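Drainage and Bench Space at a Double Sink with an In-Basin Dish Rack

Ieuan Bevan
Domestic Environments Studio, second-year project report

Summary

This report deals with the use of a dish rack set inside one basin of a double sink in place of a draining mat on the countertop. The work was carried out in a shared kitchen on the ground floor of Nunolby, a student residence. The questions were whether moving the rack into the basin frees enough counter to be worth the loss of a basin, how cups should be placed on it, and what residents would have to change in the way they wash up. Two arrangements were compared over 3 weeks in January. The in-basin arrangement was preferred for small loads. It did not work well for large pans, and a mat was kept in the drawer for those.

1. Background

The kitchen was refitted before the present group moved in. The old layout had a single bowl with a ribbed drainer pressed into the steel. The new island has a flat stone top and no drainer, so anything washed by hand has to be put somewhere else. Residents had settled on a folded towel, later a silicone mat, on the counter to one side of the sink. Both left water standing on the stone. The mat also took up the stretch of counter most used for chopping.

A dishwasher is fitted but is run once a day, in the evening. Cups are the main problem. They are used throughout the day, rinsed, and left out for the next person. In a short survey at the start of the project, residents named cups and glasses as the items they washed by hand most often, followed by small plates and then knives.

The brief for the project asked for a change that could be made without fixing anything to the building and without spending more than 62 dollars. That ruled out a wall rack and any alteration to the counter.

2. Equipment

2.1 Sink

The sink has two rectangular basins in brushed stainless steel. They share one tall chrome faucet, which rises from the deck between them. The neck swivels, so either basin can be filled. Each basin drains separately.

The basins are deep. This has two effects. Splashing is slight, even with the faucet fully open, but a person of average height has to bend to reach the floor of the basin. Three residents mentioned back discomfort when washing for more than a few minutes. The rack, which sits high in the basin, was expected to help with this by giving a surface to rest things on closer to hand.

2.2 Counter

The top is white stone with faint gray veining and a thick, squared front edge. It marks less than we expected, though tea left under a cup overnight does leave a ring that needs a cream cleaner. The front edge gets direct sun in the morning, which speeds up drying on that side and makes water spots easy to see.

2.3 Rack

Two racks were considered. The Alari is a folding wire basket with feet, intended to stand on a counter. The Stuvura is a flat rack of parallel stainless steel rods held between light gray plastic end pieces, and is meant to span a basin. The Alari was rejected early. Its feet scratched a test tile, and it would have taken the same area as the mat.

The Stuvura was bought secondhand for well under the limit. Fit was checked with a steel rule before purchase. The end pieces must bear on both sides of the basin, and the seller's listing gave the width only with the rack fully open. A rack of this type that is slightly too narrow will drop at one end when loaded, so the check is worth making.

3. Method

The kitchen was observed under two arrangements.

Arrangement A was the existing one: mat on the counter, both basins free.

Arrangement B placed the rack in the left basin and kept the right basin clear for washing and rinsing. The mat was put away in a drawer. Residents were told about the change by a note on the refrigerator and were asked to leave the rack where it was unless they needed the whole sink.

Arrangement A was kept for the first week and Arrangement B for the remaining two. A log sheet was kept by the kettle. Residents entered the time, what they had washed, and where they had put it. The sheet was collected each Sunday. In total 751 items were logged. Entries that did not say where the item was put were left out of the comparison but kept in the total.

Drying was tested separately with one type of white cup. Each cup was rinsed under the cold tap, shaken once, and placed on the rack in one of two positions: inverted, or on its side across the rods. After a fixed time the inside was wiped with a weighed paper towel and the towel was weighed again. The kitchen scale used was a Lyons model reading to the nearest gram, which proved too coarse for this purpose. The results below are therefore given in words only.

4. Results

4.1 Counter space

Under Arrangement A the mat was in use at almost every check. Items stayed on it after they were dry, and in the evening it usually held a mixed load. The usable counter to the left of the sink was too short for a full-size chopping board, and people preparing food had moved to the table.

Under Arrangement B the counter beside the sink stayed mostly clear. Food preparation moved back to the island within a few days. The exception was Sunday, when several people cooked at once. On both Sundays of the trial the mat came out of the drawer, and pans were left on it overnight.

4.2 Placement of cups

Residents placed cups on the rack in whatever way was quickest. The note on the refrigerator gave no instruction on this point, and the log sheet did not ask, so the position of cups was noted by the author at each visit.

Inverted cups stood steadily only when the rim crossed several rods. Small espresso cups tended to tip. Cups laid on their sides were stable if the handle or the curve of the body settled between two rods, and they could be picked up more easily by someone reaching down over the front edge of the counter. The difficulty is water. A cup lying level on its side keeps a small pool along the lower wall, and it does not drain until the cup is moved. A slight tilt with the mouth down is enough to clear it, but the rods are parallel and flat and do nothing to produce that tilt. 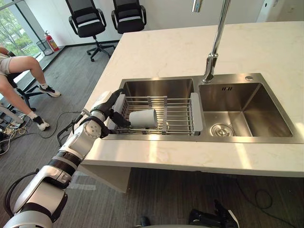
Figure 1. Arrangement B, with the rack across the left basin and a cup resting on its side on the rods. The right basin is kept clear for washing.

The drying test agreed with what was seen in use. Towels from the inverted cups showed no reading on the scale. Towels from cups on their sides sometimes did and sometimes did not, depending on how level the cup was lying. Inverted cups held a damp ring at the rim where it touched the steel, but the interior was dry enough to put away.

4.3 Use of the remaining basin

One free basin was enough for most washing. Residents who had been filling one basin with soapy water and the other with rinse water had to change their habit. Two methods were seen. Some filled the right basin, washed everything, and then rinsed each item under the faucet with the neck turned over the rack, so that the rinse water fell through the rods. Others washed under running water with a sponge and did not fill a basin at all. The first method uses less water and was recommended in the revised note.

The drain strainer in the right basin now takes nearly all of the food waste. It needed emptying daily under Arrangement B. This was not done reliably in the first days, and the basin drained slowly until the task was added to the cleaning rota.

4.4 Care of the rack

The steel rods wiped clean without trouble. Limescale formed where they enter the end pieces and had to be removed with a brush and diluted vinegar. The floor of the left basin beneath the rack was easy to forget. By the end of the second week there was a film on it, and a teaspoon had been lying there for an unknown number of days. The rack should be lifted out at least once a week and the basin scrubbed.

5. Discussion

The in-basin rack solved the main complaint, which was standing water on the counter. Runoff goes directly to the drain and the stone stays dry. It also raised small items to a more convenient height, and the residents who had reported back discomfort said that unloading the rack was easier than unloading the floor of the basin. Washing itself was no easier, as it still takes place low in the right basin.

The cost is flexibility. With the rack in place, a roasting tin has to be washed in a single basin that is too short to lay it flat in. Lifting the rack out takes a few seconds, but it then has to go on the counter, and it drips. A tray or towel should be put down first. Several people found this annoying enough to leave large items for the dishwasher, where they did not always fit.

The cup result is minor but affects every resident. Inverted is the better position for drying and on its side is the more secure one for small cups. A rack with a shallow slope, or with every third rod set lower than its neighbors, would allow both. We tried raising one end piece on a folded cloth to get a slope. The cups drained but the rack shifted when touched, and the cloth stayed wet. The trial was stopped the same day.

The comparison has limits. Arrangement B was given twice the time of Arrangement A, and people were more careful with the log in the first week than in the last. The same people used both arrangements and knew they were being compared. The scale was not suitable for the drying test. A jeweler's scale could have been borrowed from the materials lab had the problem been noticed sooner.

6. Recommendations

Keep the rack in the left basin for daily use.

Place mugs and glasses upside down. Lay small cups on their sides with the mouth tilted down where possible.

Rinse over the rack, with the washing water in the right basin.

Empty the right strainer every evening, and lift out the rack for cleaning every Sunday before the shared meal.

Keep the mat in the top drawer for pans — it should be hung up to dry after use and not folded wet.

7. Further work

A longer trial with both basins tested as the rack position would be useful. Left-handed residents found that the present position put the rack on the side of their washing hand, and one of them moved it across regularly. The log sheet should also gain a column for how long items stay on the rack after drying, since a rack that is always full offers the next person no more room than the mat did. A revised sheet has been left in the kitchen folder.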